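Arm build, part whatever: the kitchen sim finally loads

Quick one tonight, got work in the morning and the garage is still a tip.

So. Where were we. Last time I had the base plate bolted to the bench and a box of bits I was pretending to understand. Since then: shoulder is on, elbow is on, wrist is sort of on. The cable run is horrible. I've rerouted it three times and it still catches if joint two goes right back, so for now joint two doesn't go right back. Software limit, done, moving on.

Darko is the name of the arm, for anyone new. It was the name on the crate I got the old gearboxes in and it stuck. Closach is the control code, which lives on the old desktop under the bench with the side panel off. Two projects, same garage, both behind.

The plan was always to get the real thing moving first and worry about simulation later. Then I snapped a finger link on the vice at the Stordale workshop (printed part, my fault, wrong infill, went through the whole speech with myself on the drive home) and a new one was six hours on the printer. Slow printer. So I sat down and did the sim instead while it chugged away.

I'm using Drastis for the sim side. Picked it mostly as it would open on my machine without falling over. First two evenings were just getting the arm to stand up. It kept folding in on itself like a deckchair. Turned out I had the elbow offset in millimetres and everything else in metres. Classic. Yes I did the same thing in April. Yes I wrote it on the whiteboard afterwards. The whiteboard is behind the bikes.

After that it was scene stuff, and I'll admit I got carried away. Borrowed a smooth white arm model, as mine is all bare ally and cable ties and I can't face modelling cable ties. Then a counter, then a kettle, then I spent far too long on wall texture when I should have been sorting collisions. First render where nothing was inside anything else:

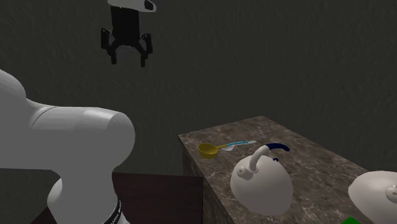
What I'm trying to get it to do

Pick up the ladle. That's the job. By the handle, the blue bit, lift it clear, put it down somewhere else on the counter without clouting the kettle.

Sounds like nothing. But the white spoon is lying right under the ladle handle, nearly parallel, and the two overlap, so going straight down with both fingers is asking to grab the pair of them. I could move the spoon. I'm not moving the spoon. My actual kitchen drawer is much worse than that and if it can't cope with one spoon it has no chance.

Current idea is to come in nearer the yellow end, where there's just the ladle, nip it there and slide it out a bit before lifting. Second idea is approach at an angle. Haven't tried the second one yet, the wrist limits in my config are a guess and I want to measure the real wrist first.

Settings, mostly for me

Grip force at 70 percent. At 100 the ladle pings out of the fingers and goes off somewhere under the floor, which is funny the first time. Friction on the fingertips is made up. I've got some rubber sheet for the real ones so will do a tilt test with that and put a proper number in.

Left it running over the weekend on random start positions while I was at my sister's. Came back to 1,585 attempts logged and a log file with no success column in it. I'd forgotten to write that bit. So I have a very large file that tells me the arm moved. Great. Success column is in now, run starts again tonight.

Also the green thing down at the bottom needs sorting, it's sat too far forward and I keep losing it off the edge of the view. And the kettle handle is a bit droopy at the end. Leaving that.

Back on the real one

New finger link is printed and fitted, more infill, feels solid. Both fingers close evenly now which they didnt before, so perhaps the old one was bent all along. The little motor in the gripper gets hot if you hold it closed for more than a couple of minutes. Need to look at holding current. Or a fan. Probably a fan, I have a drawer of fans.

Emergency stop is wired and I've tested it with the arm moving slowly, nothing on the bench, me stood well back. Please do this bit before the fun bits if you're copying any of this. I did it in the wrong order and had a very exciting ten seconds in May.

To do:

Measure wrist travel properly
Rubber tips, tilt test
Shorter cable from joint three, current one is daft
Fix the units in the export script so I stop doing that
Find the good hex keys

If I get the ladle lifted in sim by the end of June I'll try it for real with an old one from the back of the cupboard. Kettle will not be taking part, I use that kettle.

Someone asked in the comments for the finger files. Will put them up once I've renamed them, at the moment they're called finger_new_new2 and so on and I'm not certian which is the one that fits.

Right, bed.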